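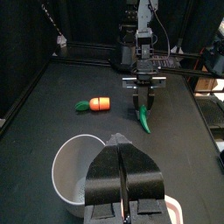 Margarida Cunha wrote in to say that her Flundby washer kept stopping at the rinse with the drain light on, and that cleaning the filter cured it. Clean yours every two months, or sooner if the light comes on.

4.3 Cleaning the drain filter

CAUTION: Never open the filter during a hot wash. Let the water cool first.

1. Press Stop and wait for the door lock to click.
2. Unplug the washer and close the water tap.
3. Open the flap at the lower right with a coin.
4. Lay a towel on the floor and set a shallow tray under the spout.
5. Pull out the short hose and remove its plug. The tray fills quickly. Replace the plug, empty the tray and repeat until the flow stops.
6. Turn the filter counterclockwise and pull it out.
7. Rinse it under the faucet. Pick out lint, coins and hairpins.
8. Check that the small wheel behind the filter turns freely.
9. Screw the filter back in until the handle is upright. Push the hose into its clip and close the flap.

NOTE: Up to 700 ml of water may still come out when the filter is loosened.

4.4 Test after cleaning

1. Open the tap and plug in the washer.
2. Select Rinse and set the spin to 600 rpm. Do not use 1,000 rpm for this test.
3. Look under the flap for drips while the drum drains.

If code 301 shows, the filter is not fully closed. Stop the program, drain the water again and repeat step 9 of section 4.3.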